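Small Bins, Big Arguments: our waste project, part 2
By Rocío Fuentealba
Sunday, May 29, 2022
14 shares | 3 comments

So after the survey (89 replies, better than we dared hope!) Ulises and I had a long list of complaints about the bins in the Orellana study rooms. Too small, too smelly, lids that bang, bags that slide down inside and vanish under a heap of tea bags. We decided to stop reading complaints and try some bins ourselves - pedal bins first, as that's what most people said they'd buy.

I'd expected the pedal to be the main thing, and it does matter, but the liner gave us far more to write about. If you tuck the edge of the bag under the rim it looks much neater and you don't get a frill of plastic hanging out all round. It takes a bit of fiddling the first few times, mind you. 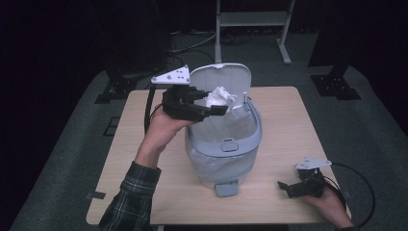
Paper was our main test rubbish, crumpled into wads, because paper is what people in study rooms throw away (and because neither of us fancied doing it with banana skins). Ulises Figueroa wanted a see-through bag so you can tell what's gone in without rummaging, and I've come round to that. I also like a lid that stays upright while you're dropping things in - much less annoying than the swinging sort we had in halls!

What we'd still like to look at is emptying. Our plan is to leave a pedal bin in one study room until December and ask the same 89 people what they think of it. My bet is that the smell complaints go down and the banging ones don't.

Contact the project blog | © 2022 Orellana student projects | Back to top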